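Section 4: Setting Up the Herath Banker for Stone Carving

The Herath is a turntable banker, meaning a heavy stand that holds your block at working height and spins when you ask it to. Set it up properly and it will spin only when you ask it to.

1. Put the base on level ground. Garage floors slope toward the door, whatever the builder told you.

2. Tighten the four leg bolts by hand, then go around again with the wrench supplied. If the wrench is missing, look in the foam you already threw away.

3. Drop the turntable onto the spindle and push down until it seats. There should be no daylight under the collar.

4. Set the height so the top of your block sits near your elbow. Beginners set it too low and meet their lower back by lunchtime.

CAUTION: The Herath is rated for 135 kg. Your block weighs more than you think. Two people should lift anything you would hesitate to drop.

5. Lay the Skivitz rubber mat on the turntable, ribbed side up, and place the block on it. Pack sandbags around any side that rocks.

6. Push the locking pin home before you pick up a chisel. Give the block a firm shove. If it turns, the pin is not home, however it felt.
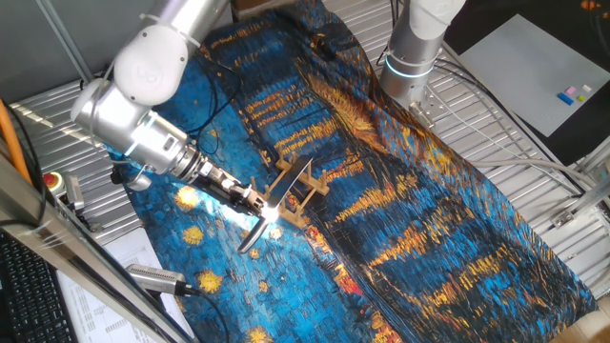 7. Start with light strokes of the mallet and check the leg bolts after 21 minutes of carving. They settle a little the first time - this is normal, and so is forgetting to check.

NOTE: Limestone dust gets into the bearing. Brush it out after each session and grease it every January with Grorketti bearing grease. Cooking oil has been tried. Please don't try it again.

CAUTION: Wear eye protection and a fitted dust mask. A scarf is not a mask, even a thick one.

For replacement pins, see the Parkimar parts list in Section 9.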